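Notes on the guest room: bedding, storage and the question of the blanket

The spare bedroom at the Elesberg house was returned to use in April, following a winter in which it had served principally as a place to dry laundry and keep boxes. It is proposed to set out in this entry what was done about the bed, as several readers of this blog have written to ask how a small room may be kept ready for visitors without the whole of a Friday being lost to it.

The bed itself was not replaced. The frame is sound and the mattress has been turned twice a year since it was bought. The difficulty lay with the bedding, which had been gathered over a long period from different rooms and was kept in no particular order. An inspection of the landing cupboard produced three duvet covers for a size of bed no longer in the house, a quantity of single sheets, and one valance of unknown origin. The covers and the valance have been passed on. The single sheets have been retained for the folding bed.

For the top layer, preference was given to a bedspread with a crinkled surface, in lilac. A cloth of this type does not require ironing, and the author regards that as the deciding point. It goes into the machine at 40 degrees with nothing else and is hung over the banister overnight. A smooth cotton cover from Kuncombe had been used previously and was satisfactory in every respect except that it showed each crease from the moment a guest sat down to remove their shoes.

The pillows were the subject of some disagreement within the household. One party favoured a matching pair. The other held that the red gingham and the pink with coral dots were both in good order and that there was no case for spending money on new ones. The second view prevailed. Both are now placed at the head of the bed, the larger one upright, and the cream cable-knit blanket is folded on the bedspread in front of them. 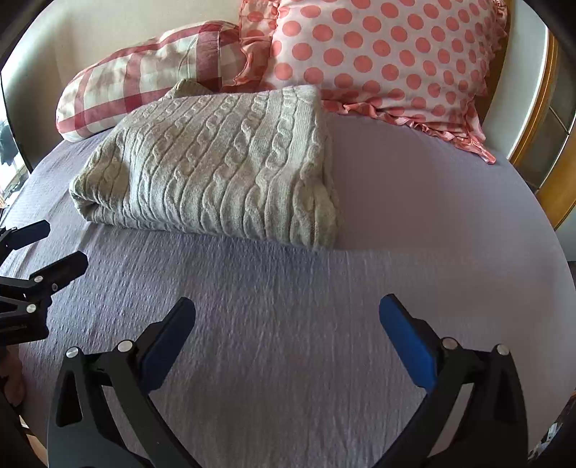
A heavy knitted blanket ought never to be left folded along the same lines for a whole season, wrote a reader signing as Ludetik, who had lost a good one that way when the stitches stretched at the fold. The advice given was to shake it out every few weeks and refold it with the cables running in the other direction.

This point is accepted. The blanket had until now been folded lengthways and then in three, always in the same manner, and it will in future be alternated. The same reader recommended that knitted articles should not be hung up at all, even for airing, and should be laid flat over a spare bed or a clean table. The house does not have a table of sufficient size. The bed will therefore be used on days when no visitor is expected.

Storage remains the weaker part of the arrangement. The low box that slides beneath the bed measures 900 millimetres in length and takes two sets of sheets, the spare towels and a summer quilt, provided that the quilt is put in first. An attempt was made to add the hot-water bottles. The lid would not close, and they have gone back to the kitchen drawer.

A lavender sachet of the Fakir type, obtained at the spring market, has been placed among the sheets. Its scent was rather strong in the first week — one visitor opened the window — and it has since been moved to the towels.

There remains the matter of a bedside lamp. The present one has a short flex and can only stand on the window side, where it is of little use to anyone reading. A longer flex has been ordered and should arrive before the next guests do.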